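Stop Grading Grippers on Sandwiches

Every gripper comparison I read this year ends with a score, and I have stopped believing the scores. The Cukach fingers win by 8 points, the Khasawneh fingers win the rematch, and the reader learns very little about fingers.

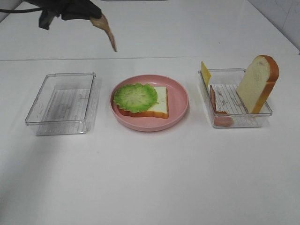 My complaint is with the task. A toy sandwich looks like housework, so we give it more credit than it has earned. Bread lying flat on a plate is one problem for a fingertip, and bread standing upright in a clear box, crust well above the rim, is another. A rim-high slice offers an edge to pinch. Put both in one average and you have graded the layout.

The Sasa controller makes it worse. Change its closing speed and a gripper can climb the table with no new hardware. I would trade all 14 charts in the Stustomside write-up for one page of failed grasps – with the settings printed beside them.

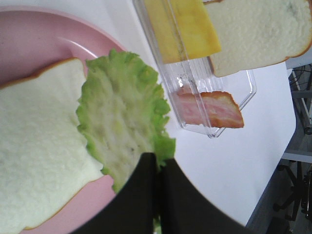 So should a small lab buy the gripper with the best score? Buy the one whose failures you can explain and whose fingers you can replace before lunch.

I'd also ask vendors for 5 runs on objects they didn't choose. Some will agree. The ones who send another video instead have saved you a purchase order.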